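Section 4. Placing and first use of the Plondine dehumidifier

Please read this section before you plug in the unit. It is for the Jendon Plondine with the standard tank. If you have the version with the Kuusk pump, do steps 1 to 6 here and then go to Section 5.

4.1 Before you start

Keep the unit upright for four hours after you bring it home. If it was lying on its side in the car, leave it standing overnight. The oil in the compressor needs this time to go back to its place, and starting too early can damage it in a way which the warranty does not cover.

You will need:
a spirit level
a soft dry cloth
a flat board, if the room has carpet
the Groltska filter from the small bag (it is packed inside the tank)

4.2 Choosing the place

1. Choose a place near the middle of the room or close to the dampest wall. Do not put the unit in a corner behind furniture.

2. Leave 900 mm of free space in front of the air outlet. At the back and the sides, the width of a hand is enough.

3. On tiles, concrete or timber floor the unit can stand directly on its wheels. On carpet, put a flat board under it. The board should be larger than the base on all sides, so that the wheels cannot roll off.

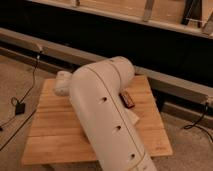

4. Press on each corner of the board with your foot. If it rocks, turn it a quarter and try again. Thick carpet with soft underlay may need some days to settle, so check the level once more after the first week.

5. Lift the unit onto the board with two persons. Do not tilt it and do not pull it by the handle over the edge of the board. Lock the two front wheels.

6. Put the spirit level on the top cover, first from left to right and then from front to back. The bubble should stay between the lines. A unit which leans will stop before the tank is full, or — worse — it will not stop at all.

Note: Curtains must not touch the air inlet. Tie them back or choose another place.

Caution: Do not use the unit in a bathroom where water from the shower can reach it. Do not stand laundry racks over it.

4.3 Fitting the filter and the tank

1. Pull the tank out with both hands and take the bag from inside. Remove also the two strips of tape from the float. The float must move up and down freely.

2. Open the back grille by pressing the tab at the top. Slide in the Groltska filter with the grey side to the room. Close the grille until you hear a click.

3. Wipe the tank with the dry cloth and push it back. If the tank light stays red, take the tank out and push it in again, a little firmer.

Do not run the unit without the filter, not even for a short test.

4.4 First use

1. Plug the cord directly into a wall outlet. Extension cords and power boards are not allowed.

2. Close the windows and outside doors. Inside doors may stay open if you want to dry more than one room, but it will take longer.

3. Press the power button. The fan starts immediately and the compressor follows after a short delay. A knocking sound in the first minute is normal.

4. Press the humidity button until the display shows 54. For most living rooms this is comfortable. Bedrooms can be the same or slightly higher.

5. Let the unit run until the next morning before you change the setting. In the first day the display can move up and down a lot, as walls, books and carpet give off their moisture slowly.
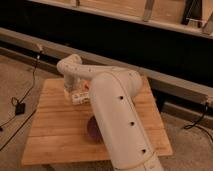 Fig. 4 — White arm with bent elbow, end piece pointing down.

Note: The lowest setting is 35. It is meant for drying out a room after a leak and should not be used the whole year. Timber furniture and musical instruments can crack in air which is too dry.

4.5 Moving the unit to another room

Switch off, wait until the fan has stopped and empty the tank first. A tank that is almost full will spill at the first door sill. Unlock the wheels, and on carpet carry the unit instead of rolling it. The board goes with it. Repeat steps 4 to 6 of part 4.2 in the new place.

If the unit was laid down during the move, wait four hours again, the same as on the first day.

For emptying the tank and connecting the drain hose, see Section 5.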